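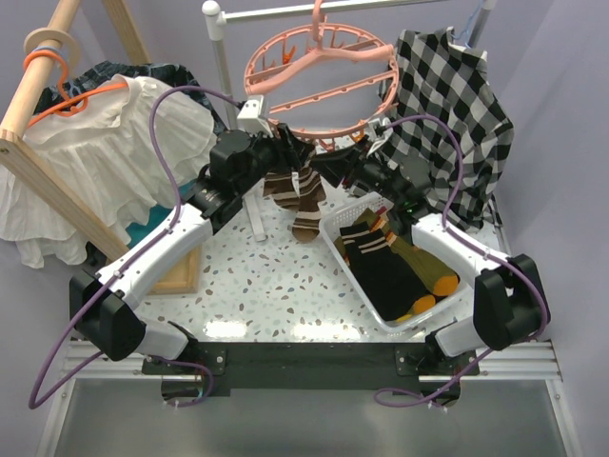

Killano Drug Warning Notices: Data Card and README

Version 2, last edited 4/12/20
Maintained by Letay Feyisa

What you get

A collection of 842 public warning notices about street drugs and counterfeit pills, with the text of each one and a set of hand-applied labels. The notices came from county health departments, police and sheriff's offices, school districts, hospitals and a few poison control pages. Each was public when it was saved.

The labels record what kind of claim a notice makes and whether the notice gives any source for it. They do not record whether the claim is true. I have had to repeat that in enough emails that it now sits near the top of the file. If you want a list of true and false drug warnings, you will have to build it, and I would like to know how you plan to do it.

Why it was put together

I started saving these notices in July after reading three in one sitting that used nearly the same paragraph. All three spoke of "recent local cases." One agency had confirmed a local case. The other two, when I called, had copied the paragraph from the first and hadn't changed it.

Warnings about contaminated pills matter, and I am not arguing that agencies should stop sending them. People die from pills that are not what they were sold as. My complaint is narrower. A notice with no date, no lab result and no place name asks the reader to be afraid of everything equally, and I doubt that helps a parent or a person who uses drugs decide what to do tonight. I wanted to see how common that sort of notice was before saying so in public.

Files

notices.csv has one row per notice.
text/ holds the plain text of each notice, named by notice number.
labels.csv has one row per label per notice, with the initials of whoever applied it.
codebook.txt gives the full label rules with borderline cases.
changes.txt lists what moved between version 1 and version 2.

Columns in notices.csv

notice_id: a number. Gaps in the numbering are duplicates that were removed.
source_type: health, police, school, hospital, poison_center or other.
state: two-letter code, blank if the notice didn't say.
date_posted: as printed on the notice. Blank means there was no date. Do not fill it in from the date the page was saved, which is what one early user did, and the resulting chart was nonsense.
audience: general, parents, clinicians, first_responders, people_who_use_drugs.
length_words: counted by script, headers and footers removed.
copied_from: another notice_id, if long passages match. See below before you trust it.

Labels

claim_appearance: the notice says something about how the drug looks, such as color, shape or markings.
claim_contact: the notice says or suggests that touching the drug is dangerous.
claim_target: the notice says who the drug is being made for or sold to.
claim_local: the notice says the drug has been found in the area it serves.
source_given: a lab, a case, a report or another agency is named in support of any claim above.
action_given: the reader is told to do something specific.
naloxone: naloxone is mentioned by any name.

Every label is yes, no or unclear. Unclear is a real answer and should be kept. Please don't fold it into no to make your table smaller.

How the labeling was done

Five people did the labeling, working from the codebook, and every notice was read by 2 of them. Where the two disagreed, a third reader broke the tie. We did not keep the original disagreements in version 1, a mistake that I can't fix now. Version 2 keeps them for everything that was relabeled, and the reader initials show you which rows those are.

Agreement was good on naloxone and action_given, as you'd expect, and poor on claim_contact. "Do not handle" can be plain good sense about evidence and children, or it can carry the idea that a brush with the powder will knock you down. Readers brought their own views to that phrase. We rewrote the rule twice and I am still not happy with it. Any finding that leans on claim_contact alone should be treated as a guess.

The copied_from column was filled in by a matching script called Clilten, written for this project. It flags a pair when they share long runs of identical words. It can't tell which notice came first if neither has a date, and in those cases it simply picks the lower number — so "copied from" may be backward. It also flags pairs that both quote the same federal press release, which is borrowing of a sort but hardly a scandal.

What is missing

A lot. Notices sent only by text message, app alert or paper flyer are not here unless someone also put them on a web page. Rural counties are thin. Spanish-language notices were saved but not labeled, because none of the five readers was good enough at Spanish to do it properly, and they are not in this release.

Police sources are overrepresented. I suspect this is because their pages are easier to search, though I can't rule out that they post more. Do not use this set to say that police warn more often than health departments. It can't tell you.

Corrections and retractions are the biggest hole. Agencies rarely post them, and when they do, the original page is often just taken down. At least 10 notices in the set disappeared from the web after we saved them. I don't know why and have not guessed.

The Vallejo and Padanside subsets

Two smaller slices are marked in notices.csv. The Vallejo slice was gathered first and more carefully than the rest, with every page checked by hand. The Padanside slice was gathered last, in a hurry, and has more blank dates than anything else in the set. If your result shows up in one slice and vanishes in the other, look at the collecting before you look at the drugs.

Uses I would object to

Scoring agencies by name. The samples for any one agency are far too small.

Training a filter that decides which warnings the public gets to see. The labels were not made for that, and an unsourced warning can still be right.

Estimating how much of any drug is in circulation. Notices track attention. Supply is a separate question, and I have seen no good evidence that the two move together.

Telling anyone it's safe to ignore a warning. If you find pills you can't identify, leave them alone, keep children and pets away, and call for help. If someone is hard to wake or is breathing slowly, call 911 and give naloxone if you have it. Nothing in a spreadsheet changes that.

Personal information

Some notices named people who had died or been arrested. Names, ages and street addresses were replaced with a bracketed tag in the text files. This was done by script and then by reading. Scripts miss things and so do tired readers. If you find a name, write to me with the notice_id and please don't post it in the public tracker.

Terms

The labels and codebook are free to use with credit to the Killano project. The notices belong to whoever wrote them. Most are government text, but hospital and school pages may not be, so check before you reprint one in full.

Known problems in version 2

Curly quotes came through as junk characters in part of the Padanside slice.
The word counts include phone numbers.
Some school notices are labeled general when they were plainly meant for parents.
The audience column allows one value only, and plenty of notices had more than one reader in mind.
codebook.txt still refers in one place to a label, claim_potency, that was dropped before version 1. There are no rows for it.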